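Aseo Clear Brush Organiser, Three Compartments

A see-through stand for makeup brushes, pens and other slim items. Two upright dividers keep eye brushes apart from face brushes, and the curved front edge leaves shorter handles easy to reach.

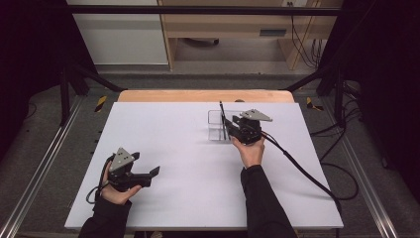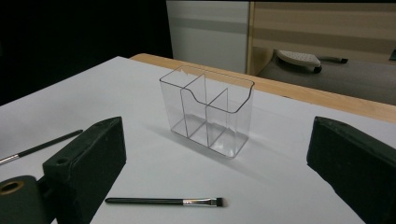 Wash by hand in lukewarm water and dry with a soft cloth. Don't use acetone or nail polish remover on it, as the plastic will cloud. Not dishwasher safe.

Colour: clear
Pack size: 2
Returns: 90 days, unopened
Also stocked at our Dadley store. Brushes sold separately; see the Cinovden range.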